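# When the Grip Lets Go

A fault in the finger assembly halted garment-handling work at Paltholm in March.

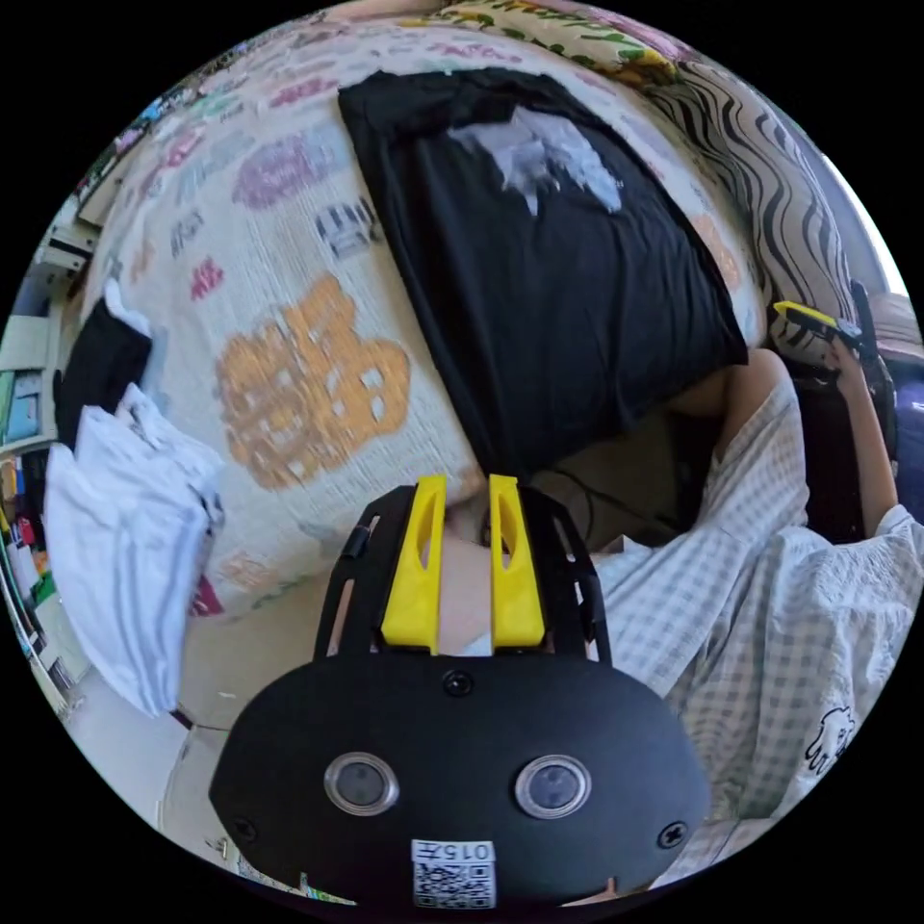 The trouble first appeared as dropped sleeves. Operators working in family homes reported that the fingers on one unit were slow to close on thin cloth, and 33 recorded folds were set aside. Seung-woo Shin, who leads hardware safety for the project, ordered the unit withdrawn the same afternoon.

Inspection at the Prokopenko workshop found a worn pivot pin. It had worked partly free and left a sharp end near the operator's knuckles. No injuries were reported. Paltholm has replaced the pin on 13 units and now requires a check before each session. Recordings made with the faulty unit remain under review.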